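3.2. Superficie de trabajo y delimitación de zonas

La tarea de clasificación por color se desarrolló sobre una mesa blanca cubierta por una base de corte verde. Se eligió este soporte por dos motivos prácticos: ofrece una cuadrícula impresa que permite colocar las marcas sin instrumentos adicionales y puede retirarse con todo lo que lleva pegado cuando la mesa se necesita para otra cosa. En la versión anterior del protocolo (Sial y Bukhari, informe interno de Skullinmont) las zonas se dibujaban con rotulador sobre cartulina, y el trazo se perdía de una sesión a otra.

Cada zona es un cuadrilátero formado con tiras anchas de cinta adhesiva translúcida. Las tiras se solapan en las esquinas. No se recortaron los sobrantes, de modo que en algún punto la cinta rebasa el borde de la base; tampoco se corrigieron las arrugas menores, que en la cinta amarilla son algo más visibles. El interior queda libre y deja ver la cuadrícula. La disposición es siempre la misma: amarillo a la izquierda, rojo en el centro y azul claro a la derecha, en una sola fila próxima al lado desde el que trabaja el participante.

3.3. Piezas

Las piezas son bloques pequeños de juguete, del mismo color que la zona que les corresponde. El azul de la cinta es más pálido que el de la pieza azul, diferencia que ningún participante señaló como problema en la ronda preliminar de Marwat. Se considera bien colocada toda pieza cuya base descansa por completo dentro del contorno, sin tocar la cinta. No se exige que quede centrada ni alineada con la cuadrícula. Esta tolerancia se fijó después de comprobar que los participantes dedicaban buena parte del tiempo a enderezar piezas que ya estaban en su sitio.

Una pieza apoyada sobre la cinta se anota como «dudosa» y la revisan 2 evaluadores por separado. Si no coinciden, decide la primera autora. El orden de los colores es libre en las sesiones de Bikine y fijo en las de Stedirel, donde se pidió empezar por el amarillo. Cada participante completó 4 series, con 5 minutos de descanso entre la segunda y la tercera.
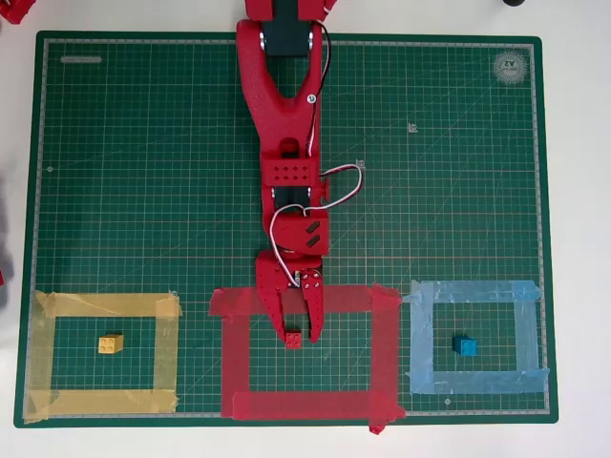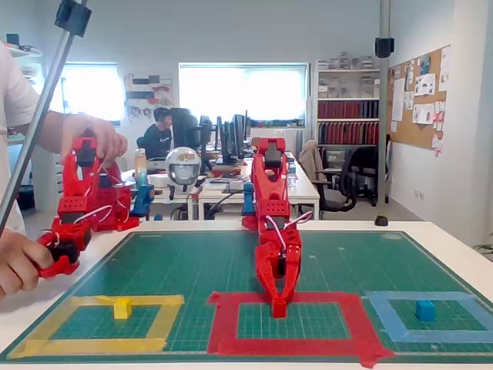
Figura 2. Zonas de cinta amarilla, roja y azul claro sobre la base de corte. Arriba, un bloque rojo entre los dedos de la pinza y uno amarillo dentro de su contorno. Abajo, la zona roja vacía, con las piezas amarilla y azul en las suyas.

3.4. Registro de las colocaciones

El estado final de cada serie se anotó en una hoja con tres casillas, una por color, y un campo de observaciones. En total se reunieron 3000 colocaciones. Las series interrumpidas se conservaron en el registro, pero no entran en los porcentajes de la sección 4. Cuando una tira de cinta se despegaba, se sustituía entera siguiendo las mismas líneas de la cuadrícula y se hacía constar el cambio en la hoja.

Imprimir
Enviar por correo electrónico

Artículos relacionados
Contornos de color y tolerancia de colocación en tareas de mesa
Hojas de registro para tareas breves de clasificación
Sial, N. y Bukhari, Z.: Notas sobre la ronda preliminar de Marwat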